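21/04/2018

**Otano to put the Mirkley 2 on sale in September**

Otano will release its new mobile phone, the Mirkley 2, in September. It will be sold through the company's own website and in Jelstead shops, with orders opening on the first day of the month.

The Mirkley 2 takes the place of the first Mirkley. It has a 4000 mAh battery, a larger screen and two SIM slots. Otano has kept the headphone socket after many owners of the earlier phone asked for it. The back cover comes off, and the battery can be changed at home without tools.

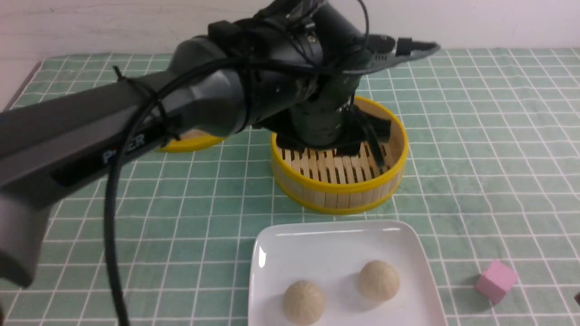
*A PIPER arm with its gripper lowered into a round bamboo steamer basket.*

Software for the phone has been written with Chatzigeorgiou, which also worked on the first model. The menus have been made shorter and the settings page can now be searched. Owners can remove most of the apps that come with the phone. Security updates will be sent out every month for two years from the launch date.

The phone will be sold unlocked and will work on all the main UK networks. It comes in black, grey and dark blue. A charger and cable are in the box, but earphones are not.

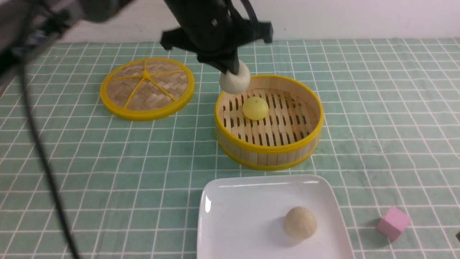
Customers who bought the first Mirkley can send it back to Otano and have £70 taken off the price of the new one. The old phone must switch on and have no cracks in the screen. Jelstead shops will accept returned phones at the counter, and a postage-paid bag can be ordered from the Otano website.

The full price will be given when orders open. Otano will go on selling spare batteries and back covers for the first Mirkley while stocks last.

**Notes to editors**

Review phones will be sent out in the weeks before the launch. Requests should be made to the Otano press office, giving the name of the publication and a delivery address.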